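Projects > Drirnthorpe > Progress notes
Print this page | E-mail this page

To Mayu Nakajima, 16 February 2020. Remote block demos in the simulator, second stage.

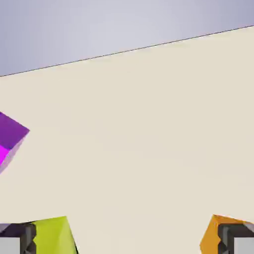
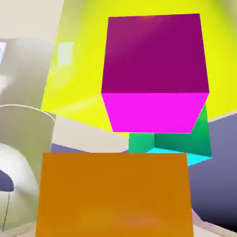 We logged 215 demos out of the 1000 promised for December, and I doubt the rest would help yet. Shigeru Chiba steers well with the purple or magenta cube off to the left and bare table beside it. Crowded layouts — cube close over the green and orange blocks — still take him 12 tries. I'd fix the controls first.

Contact | Back to top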